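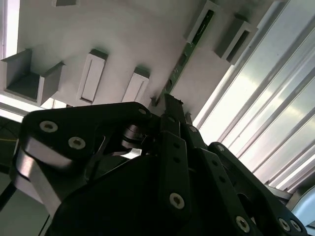

I've been promised a robot that does the boring jobs since I was a kid, and I'm still the one folding the towels. So when Norbert Somogyi asked if I wanted to come see what they're up to at Prarley, I said yes before he'd finished the sentence! I went in hoping for laundry and got circuit boards. Long skinny green ones, to be exact, and a white panel with a row of slotted blocks and holders on it. The arm has black fingers, all flat plates and shiny screws, and one narrow tip comes up really close to the end of the strip. I held my breath like I was watching somebody play Operation.

Can machines do chores yet? Well, some of them, kind of. Norbert says a fixed job in a fixed spot is fine, but move the panel a little and everybody starts sighing (he's logged 253 tries on this one task and had opinions on most of them). My kitchen moves a lot more than a little. Zane Lūse thinks we'll have dishes sorted in 9 years. I'd take socks in two.

Anyway, the dryer just buzzed, so I've got to go. More in September, if they let me back in.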